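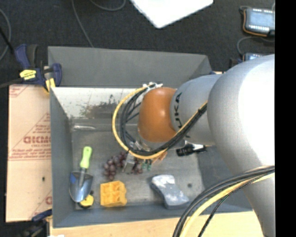 **To:** Flondeveck users list
**Subject:** Re: Planner rejects grasps close to the bin wall after upgrade
**Date:** September 24, 2019

Thank you for the report, which is quoted in full at the end of this message. The maintainers have reproduced the behavior on the Lelard cell and can confirm that it is a fault in the release.

The collision checker in version 2 treats the bin as a closed box with vertical walls. Bins with sloping sides are therefore given too little free space near the rim, and valid approaches are thrown out before the planner scores them. The earlier release read the wall angle from the cell file. That field is still present but is no longer passed on.

Until a corrected package is available, sites should load the bin as a mesh and set `bin_model: mesh` in the cell file. Planning time will increase. On our cell the limit had to be raised to 500 ms per cycle.

A separate matter concerns cables. Flondeveck does not model the cable loop at the wrist. In mixed bins, where a trowel may lie beside a bunch of grapes, the loop can also hide small items from a fixed camera. We recommend the following:

- Capture the scene with the arm at its home pose, before each plan.
- Pad the last wrist link by 20 mm on the cable side.
- Keep the Antal segmentation mask from that capture until the arm is home again.

Sites that use their own masks should check that the time stamp matches the capture. A stale mask produces no warning at present.

Please send further logs to this list with the cell file attached. Reports without the cell file cannot be processed.

Flondeveck Maintenance Group
Zurno

---

> Since the upgrade, our cell no longer picks anything that lies near the side walls. The log shows 9 candidate grasps for one item, all marked `REJECT_COLLISION`. The same item was picked without trouble in June.
>
> The camera calibration has been repeated and the result is unchanged. Is there a setting for the wall angle that we have missed?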